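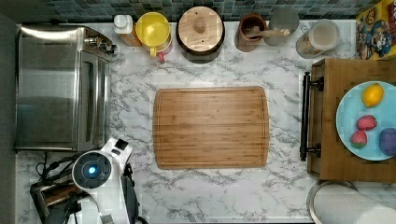 Windska trial, counter setup from above, left arm parked by the toaster oven.

June, week two with the Windska kit on loan from Nernatby. Started 9:40, coffee first.

I promised Setsuko I would write these up properly this time instead of leaving her a page of arrows, so here goes, and apologies in advance because I do go on. The short version for anyone skimming: I like this kit a good deal more than I did last week, the gripper is better than the software, and I still don't think we should sign for the full package until Nernatby answers the cable question.

Setup this morning was quick. Cheuk-hei had the arm clamped and talking to the laptop before I had my notebook open, and the light on the joint cap came up blue on the first try (last week we sat through two restarts and a very long phone call). The mounting base is heavy and a bit of a beast to carry up the stairs, but once it's down it's down. I leaned on it fairly hard and it didn't shift.

We left the cutting board clear in the middle as the drop zone. Sum-yee wanted to use the groove around it as the boundary for a good placement, and I think that's a lovely idea, much easier to judge by eye than the tape squares we had at the old bench, which curled up and then got picked up by the gripper in place of the thing we wanted moved. Inside the groove is a pass, touching the groove gets a note, outside is a miss. The toy food starts on the blue plate on the tray, over on the right, and the job is to bring it across.

First block was the lemon. Very nice! It has enough of a waist at the ends that the plates find it without fuss, and the arm came over the tray handle with room to spare. Six tries, six inside the groove. I was ready to pack up and go home happy at that point.

Second block was the strawberries, and that was a more humbling hour. The leafy tops confuse the grasp picker. It wants to go for the leaves every time, and then the strawberry swings and lands wherever it pleases. Two of the tries ended up outside the groove and one strawberry went under the tray, where Cheuk-hei had to fish it out with a ruler. Turning the approach angle by hand in the Windska software fixed most of it, but that's a menu inside a menu inside a menu, and the setting goes back to default when you load a new task. I've written that down for Nernatby as a request, politely worded. Sum-yee's draft was less polite.

The purple one we skipped. It sits far over to the right and I didn't want to stretch the arm that way until we've talked about the cables.

So, the cables. They hang in coils by the gripper and there is more slack than I'd like. Nothing caught today, but I spent the whole session with one eye on them, and that's no way to work for a full day. The manual shows a clip-on guide that isn't in our box. Hideaki says the Gál kit he tried at his last place ran the wiring inside the arm, and he has been saying so, cheerfully, since we unpacked this one. He may have a point. On the other hand the Gál people never got back to us about a loan, and Nernatby had this one at our door in June as promised and picked up the phone when I called, and I do weigh that.

Price, since Sze-wing will ask: the support plan is quoted at 800 on top of the kit, and that covers remote help and replacement plates for the gripper. I can't tell from the quote whether the cable guide counts as a spare or an extra. If it's an extra I would ask them to throw it in, and I suspect they would.

Oh, and glare. The top of the toaster oven is shiny, and so is its door, and I moved the desk lamp before the second block to be on the safe side. I can't swear it made a difference. Somebody please run the lemon again with the lamp back where it was, so we know.

Things I'd like done before the next session, in no special order:
Ask Nernatby about the cable guide and whether it ships with the plan.
Save the strawberry angle as its own task file (Cheuk-hei thinks this gets around the reset).
Try the slower lift speed. I never got to it today.
Dig out the soft pads from the Brutby box and see if they fit these plates. They look close to the right width, but I haven't put a caliper on them.

Stopped at 12:15 for lunch. Logs are on the shared drive in the Windska folder, with the strawberry block split in two where I paused it to move the lamp. Sze-wing, the quote is in the front pocket of the binder, and could I please have the binder back when you're done with it.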